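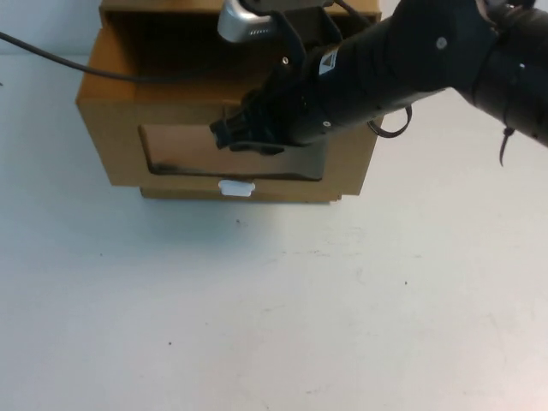

What do you do with a cardboard box once the thing inside it is gone? You cut a window in it, put a drawer under the window, and get another ten years out of it, if you ask the people at Imard.

I spent most of a February morning at their open house and came home with glue on my sleeve, a head full of corrugated facts, and a strong urge to go through my recycling. Imard is a small workshop out past the Brurken rail yard that makes storage pieces, display boxes and little bits of furniture out of cardboard. They open the doors once a year. I'd meant to go last time and forgot, so this year I put it on the fridge.

## Getting there

Parking is awful, so let's get that over with. The lot holds maybe a dozen cars and the overflow is on gravel behind the tile place. I got there at 9:40, and there was already a line at the coffee urn (free, pretty good, bring your own cup if you can). The door fee was nothing, but they had a jar.

Ilango Shetty took our group through. He started out in wine cartons and has been cutting board for most of his working life, and he talks fast, so stand near the front! I missed half of the bit on flute sizes because a kid next to me was popping the tabs out of a tray insert.

## The cutting room

Bigger than I expected and a lot quieter. Sheets come in flat on pallets from a supplier called Achari, 300 to a stack, and the whole room smells like a new pair of shoes. They have one big cutting table for the production work and then a long bench where the samples get done by hand with a knife and a steel rule.

Ilango cut a window while we watched. He scores the line lightly first, then goes through on the second pass, and he starts every cut at a corner and stops short of the next one. Then he turns the piece and comes back from the other side. I've been running right through my corners for years, which explains the little crosses on everything I make. He also said to change the blade way before you think you need to. He goes through 57 blades in a normal week, and I have had the same one in my knife since we moved.

## Boxes with drawers

My favorite part, and the reason I stayed an extra hour. There's a style they call the Hirkik, where the upper part of the box has an opening in the front so you can see what you've got in there, and the bottom is a shallow drawer. Mine at home has the same general idea: tan cardboard, open on top, a big rectangular window, and a narrow strip along the bottom with a small white tab for a pull. So I had questions.

Mostly about the tab. I always figured you put it dead center, and Ilango doesn't care much either way as long as the drawer is shallow. On a wide, deep drawer an off-center pull makes it rack and jam, but on a skinny one you'll never feel it. What he does care about is the strip you leave between window and drawer, and how much board is left up the sides. Too little and the front starts to bow as soon as you load it. He passed around one that had bowed and it looked like a tired mailbox.

He likes a white tab on brown board, by the way. You find it without looking for it. A woman in our group asked about ribbon and he made a face, then admitted his sister uses ribbon on all of hers.

## Make your own

After the tour there was a table where you could build a small one from a kit. They'd set out 159 kits and they were going fast, so if you go next year do this first and the tour second. You get the body pre-scored, a drawer blank, and a sheet of tabs. It took me forty minutes. My drawer sticks on the left side, I think because I folded one wall inside out and was too stubborn to redo it.

The shop is in the front. I bought a pack of plain drawer blanks and a bone folder, and skipped the big cabinet, which was gorgeous and way more than I want to spend on paper. They told us they'd sold around 2,000 of the small Hirkik boxes last year, mostly to schools and yarn people.

If you're going, wear a jacket, since the loading door stays open the whole time. Restrooms are through the shop and to the right. The cookies were gone by eleven.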